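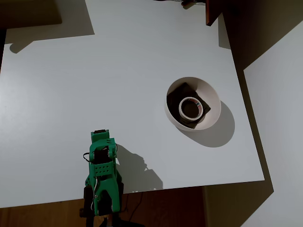

Mawar Setiawan repairs old kites, and she started with the ones her uncle left in Menon. "I had 23 of them and no plan," she told me in July, over tea at her studio. She keeps her small things in bowls, like a white one with a roll of tape lying on a dark folded cloth. "A drawer is where I forget things," she says.

Her first repair took three weeks. The silk from Prirow was too heavy - the kite went up, then came down on a neighbor's roof. "He was very kind about it," she says. Now she buys thinner silk and tests each kite on the hill before breakfast.

Home | Stories | People | Contact
2 comments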